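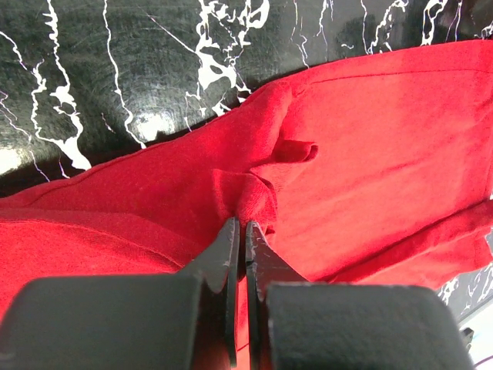

Notice of the Harbor Registry at Bristasholm

26 Feb 2026

The Registry has received a petition concerning the bell of the ferry Wulteo, lost in the strait in 1608 and heard again last January. The petitioners, residents of the Cekness shore, ask that the ringing be stopped. The operators of the Özkan salt works ask that it be allowed to continue, as their night shift has come to rely on it.

The Registry sent two officers to the shore. They reported that the bell rings at low water, thirteen strokes, with a pause before the last. No bell was found. A dory was rowed to the place from which the sound appeared to come, and the sound was then heard from the town.

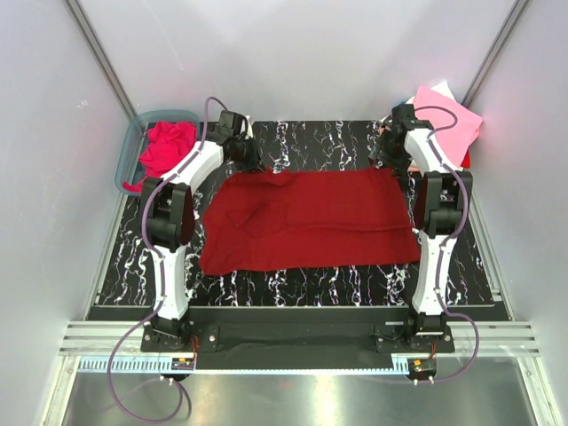 Under the harbor rules, a vessel that announces its arrival must be assigned a berth. The rules do not state how long the vessel may take to arrive. The clerk on duty in the year of the loss wrote the Wulteo into the ledger as expected, and no later clerk has crossed out the entry. More than two of them wrote beside it, in different inks, the word "patience."

The Registry therefore finds that the ferry is late. Late vessels are permitted to signal.

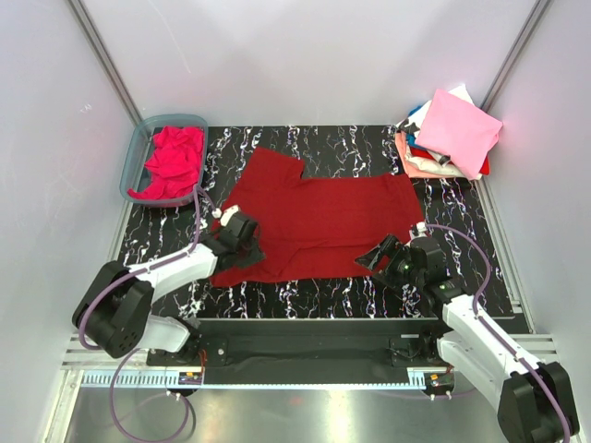 The petition is denied in part. Berth fees will not be charged until a line has been made fast. Residents of Cekness may apply for heavier shutters at the expense of the harbor fund, and the salt works is reminded that a bell is not a lawful substitute for a clock.

The north berth is to be kept clear from this evening. A lamp will be lit at its outer end, and the officer of the watch will have blankets ready for the passengers, whose number the ledger does not give.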